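写在前面:这是我给 Lovach 缝合练习组写的上手指南第 2 部分,讲怎么在组织垫上做间断缝合。第 1 部分讲穿戴和登记,没看过的先去翻一下。我写得比较啰嗦,大家多担待!

## 2.1 准备组织垫

1. 从冷藏柜里取一块组织,编号抄到练习本上(我手头这块是 3633)。
2. 用纱布轻轻按掉表面的积水,别擦。我头一回擦得太起劲,表面那层膜全起毛了,后面每一针都挂线。
3. 用刀片划几道短切口,方向尽量错开,横的、斜的都来一点。只练横切口的人,碰到斜的就会手忙脚乱,我自己就是这么过来的……
4. 切口之间留够距离。挨得太近,收紧这一道的时候会把隔壁那道扯开。

> **注意:** 切口不要划穿。划穿了针尖会扎到底下的 Mockus 垫板,针很快就钝了。

## 2.2 进针和出针

1. 夹针的位置在针身靠后三分之一处,别夹针尖,也别夹接线的那一头。
2. 针尖垂直于组织表面进去,然后顺着针的弧度转。千万别往前推!弯针是转过去的,硬推只会把孔撕大。
3. 进针点和出针点到切口边缘的距离要一样。拿不准就先用 Drinance 记号笔点两个点,熟了再丢掉这根拐杖。
4. 针出来以后先夹稳,再慢慢拉线,留一小截线尾就停。

## 2.3 打结和剪线

1. 第一个结绕两圈,后面的绕一圈,方向交替。
2. 收紧到两边刚刚碰上就够了。看到边缘往上拱或者发白,说明勒过头了,拆掉重来,别舍不得。
3. 线结拉到切口的一侧,不要压在切口正上方。
4. 剪线时留一点线尾。剪得太贴,结容易散;留得太长,下一针会把它一起带进去(这种事我干过不止一次)。

> **小提示:** 掉在组织上的碎线随手夹走,不然过一会儿你会对着它发呆,想不起来是哪一针松了。

## 2.4 缝完一道再开下一道

我的习惯是从最靠边的切口开始,一道缝完再换下一道。一堂课 40 分钟,新手缝完两道就很不错了,别跟旁边的人比速度。针距尽量匀,缝完退后一点看整排,比凑近了盯着单个结更容易看出歪没歪。

组织上有红色染痕不影响练习,颜色糊住切口边缘的时候用湿纱布点一下就行。

已经打好的结和还在走的线,对照着看: 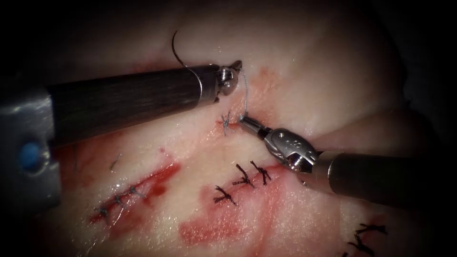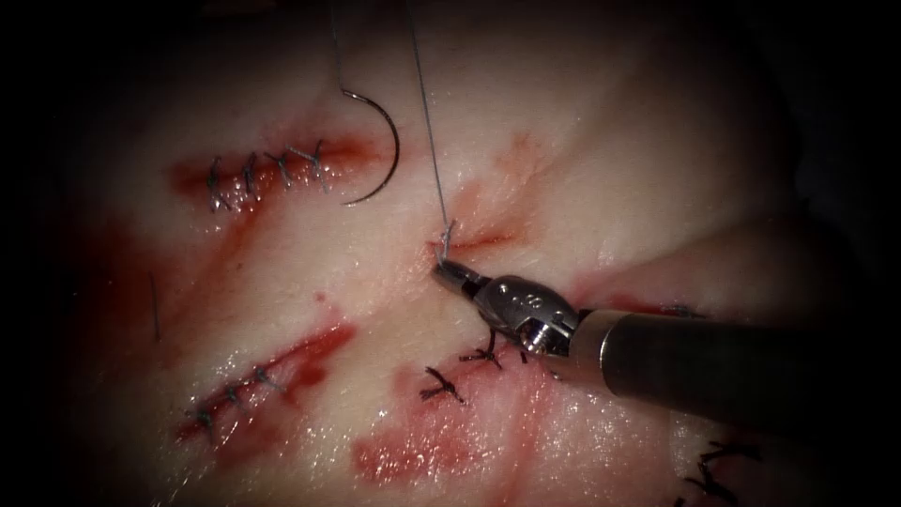 Sandro Marino 读完初稿,回信说针距那段写得太松,光说“尽量匀”新手根本没概念,他会让人先拿尺子在切口旁边点好记号,缝满 14 针之后再凭眼睛来。他还建议把斜切口挪到第二堂课,第一堂只缝横的,手腕的转法顺了再加难度。前一条我已经准备改进下一版了,后一条我们俩还在争。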